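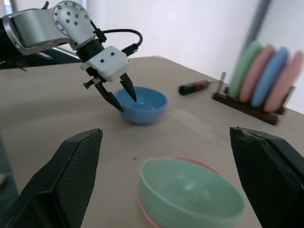

The Listening Room
By Gintarė Butkienė
Oct 3, 2026

The tank at Halville was built to test valves. After the valve company left, the university took the building and put a vacuum pump on the tank, and for 11 years people used it to find out what dust does when there is no air to hold it up.

Rohani Sutanto ran the pump. She had a chair by the gauge and a radio that got one station. When the artist came in July with two cases of microphones, Rohani asked him what he expected to hear in a vacuum.

"The walls," said Younes El Fassi. "The floor. Whatever the dust lands on."

He glued contact pickups to a steel plate and ran the wires out through the port. Ye-ji Na, whose experiment it was, watched him do it and moved one of the pickups an inch to the left. Her plate, her inch. She needed 706 drops for her thesis and had done 2. She didn't mind if somebody listened, as long as the plate stayed level.

They closed the hatch. The pump took most of the morning. Younes ate a sandwich and read the safety sheet twice. Rohani called out the pressure every so often, though there was a screen that showed it.

The first drop sounded like nothing. Ye-ji wrote down the time and set up the next one. On the fourth, Younes took off his headphones and held them out to her.

"I have numbers for this already," she said, but she put them on.

It was a dry sound, very close, like someone sorting rice in the next room. It went on longer than she thought it should. She looked at her screen, where the dust had settled and the line was flat, and she could still hear it.

"What's that at the end?" she said.

"I thought you'd know."

She ran it again. The line went flat and the sound kept going, thinner now – a tick, a gap, another tick. Rohani turned off the radio and came over. They passed the headphones around. Rohani thought it was the plate cooling. Ye-ji thought it was grains rolling, too small for her camera. Younes had no opinion and recorded it.

By evening they had done 11 drops. Ye-ji went down the column in her notebook and wrote a second time next to each one, the time when the ticking stopped. It was never the same. Then she drew a line across the page and wrote "start over" under it.

"All of them?" said Rohani.

"All of them."

Rohani went to let the air back in. Younes left his pickups where they were and asked what time they opened in the morning.

Last updated Oct. 2026 edition
4 comments | 19 shares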